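Home | Machines | Demo Days | Spare Parts | Ask Us
3 min read

Hovano Room Helper: see it at our April open day

I get asked all the time what the Hovano is like in a normal room, with normal furniture in the way, so we're opening up the Prernwood showroom again in April and you can come and find out for yourself! Doors open at 10 in the morning and the last run starts at 4.

The Hovano is our two-armed tidying machine. It rolls on a flat base, lifts up to 6 kg with both arms together, and fits through a doorway 80 cm wide (we measured a lot of doorways). It stands 127 cm tall with the head down. Battery life is the thing people argue with me over, so bring a watch if you like.

Last time Negin Ebrahimi ran the chair job, where a person moves the furniture first and the Hovano has a go after. I love that one. Chairs are awkward! They've got rails and arms and legs that catch on things, and where you take hold makes all the difference. Rokeya Khan asked if it would cope with her mother's dining set, and we spent half the coffee break on that.
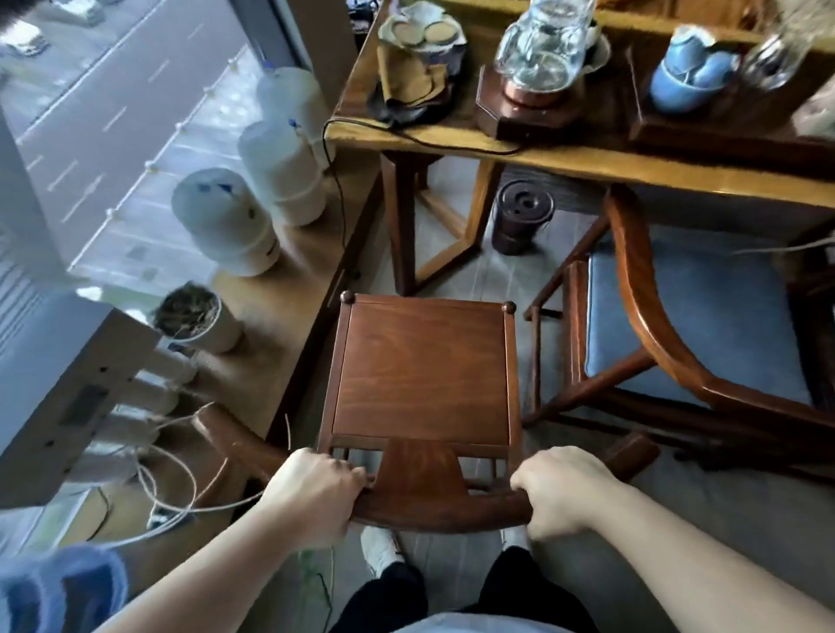
Both hands on the top rail, with the tea table behind.

You're welcome to try the chair job yourself before the machine does. Wear flat shoes, and please leave big bags at the desk with Robel. We have 56 places for the day and each run is kept small so everybody can get close enough to see the grip.

The price list and the Flostard charging dock will be out on the side desk. If you only want the dock, you can order it without coming in, just send me a note with your model number.

Questions: write to Noel Calimlim, Demo Days, Prernwood showroom | © Hovano | Back to top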